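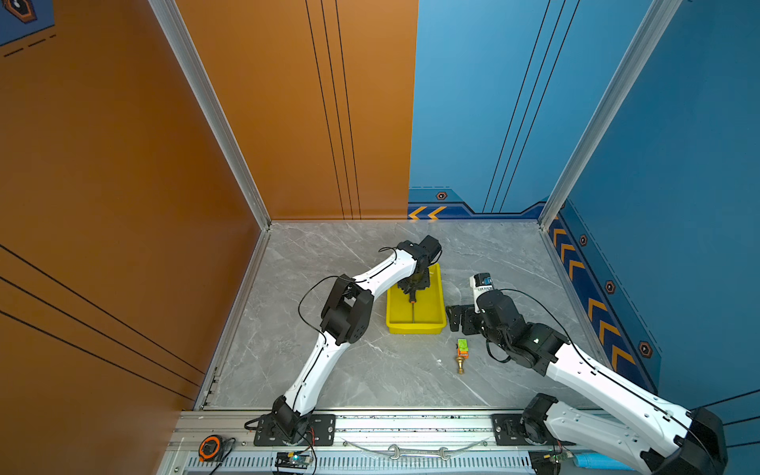 How to paint straight stripes and arrows on a wall

I painted my first striped wall in May, in the hallway of our flat in Merkutholm, and I made many mistakes. The second wall went better. I write down the method so that you can begin from the second wall.

What you need

Two colors of wall paint, masking tape 26 mm wide, a pencil, a long level, a small roller, fine sandpaper and a sheet of thick card.

Step 1. Prepare the base color

Wash the wall with a little soap and let it dry. Fill the holes, sand them, and paint two coats. Then leave it alone. The can said I may tape after some hours, but the tape pulled off a piece as big as my hand. Now I wait two full days.

Step 2. Mark the lines

Do not measure from the floor. In old houses the floor is not level, and ours is lower by the kitchen door. Make one mark with the level and continue it around the room. For diagonal lines, mark both ends and stretch a string between them. My neighbor Tamsin Ashby lent me a chalk line for this, but the blue chalk was difficult to remove from a light wall.

Step 3. Cut a template for the arrows

Draw one chevron on the card and cut it with a sharp knife. Write "top" on one side. I did not, and two of my arrows are a bit crooked. Begin in the middle of the wall and work to the corners, so both ends look the same.

Step 4. Tape and seal

Press the edge of the tape with a plastic card. Then paint a thin coat of the base color over this edge. If some paint goes under the tape, it has the same color as the wall and you will not see it.

Step 5. Paint the stripes

Use the roller almost dry. Two thin coats are enough for dark colors, but yellow needed four in our hallway.

Step 6. Remove the tape

Pull slowly, back over itself, while the last coat is still a little soft. If it has become hard, cut along the edge with a knife first.

Keep some of each paint in a closed jar with the name of the color on it. You will need it when somebody moves a bicycle through the hallway.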